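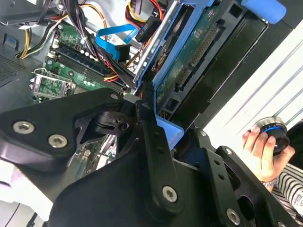

Since the last report the Olleter reuse workshop has taken in 200 donated desktop computers from two insurance offices and the district school board. Most came without hard drives, as agreed with the donors. Intake went slower than planned in the first weeks. A good share of the machines need more than a new drive and a cleaning, and some have to be opened up down to the board, with the side of the case off and the CPU socket empty, before we can say if they are worth repairing. We now do this check first. It takes longer per machine, but it keeps us from ordering memory and drives for computers that end up as parts.

Machines delivered

59 computers have gone out to households and clubs under the grant. The target for the full term is 200, so we are behind the schedule in the application, which called for 80 by now. The gap comes mainly from the late start of the lease on the Ortner building. We got the keys five weeks after the date in the contract, and the electrician could not finish the bench outlets until the week after that. Deliveries have been steady for the past month and we expect to catch up by the end of August.

Requests still come mostly through the school social workers. The library in Muma has started taking request forms at its front desk, and 16 of the computers delivered went to families who applied there. We would like to set up the same arrangement with the Terko community center, but their manager has asked to wait until their own renovation is done.

Training

Balthasar Eder has run the evening course twice. Both groups were full. The course covers taking a machine apart, testing memory and power supplies, wiping drives and installing the operating system. Several people from the first group now come in on repair evenings and work without supervision. The second group asked for more time on drive wiping, and the next course will have an extra session on it. We have also rewritten the handout, which was too long and assumed people knew the names of the connectors.

Spending

We have spent 3,518 euros from the parts budget, nearly all of it on solid state drives and memory. Drive prices were higher than in our estimate. We made up part of the difference by reusing keyboards, cables and mice from the donated stock, so the line for accessories is almost untouched. We ask for your approval to move what is left in accessories over to parts. A separate request form is attached.

The rent and insurance lines are on plan. There was one cost we had not listed, a pickup fee for scrap metal and circuit boards. The recycler had told us it would be free, but that only applies above a minimum weight. We now store the scrap in the back hallway and call for pickup when the cage is full.

Next steps

The next course begins in August. Before then we need a second set of test drives and a lockable cabinet for machines waiting to be wiped. The school board has offered another load of desktops, and we have asked them to hold it until there is shelf space.

Benedikt Brunner
Project lead, Olleter
8 June 2024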